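About Niven Racing

Niven is a training yard for jumps horses, run by Elspeth Rankin. We have 71 boxes, a covered school and a six-furlong uphill gallop. First lot goes out at 6 a.m. all year - earlier in hot weather.

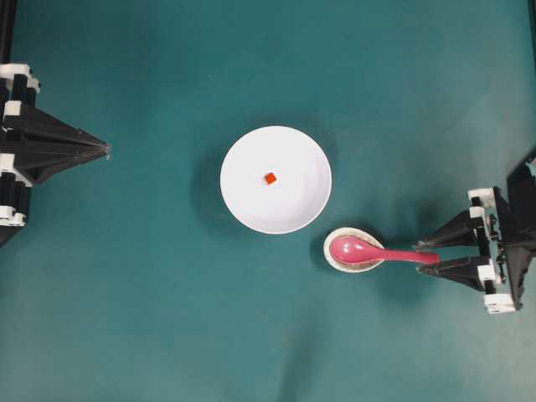
Isla Strachan says her mare came to the yard sour and now pulls her way to the start. She has kept horses with us for four seasons.

Owners can buy a horse outright or take a share through the Samix partnership, which covers training fees, shoeing and routine vet visits. Race entries are billed separately.

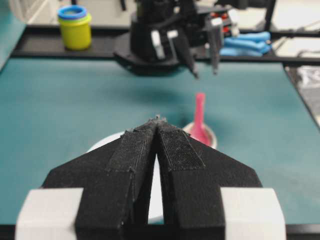 Niven Racing, January

Visits are by appointment. Please call the office and ask for Keir Jardine.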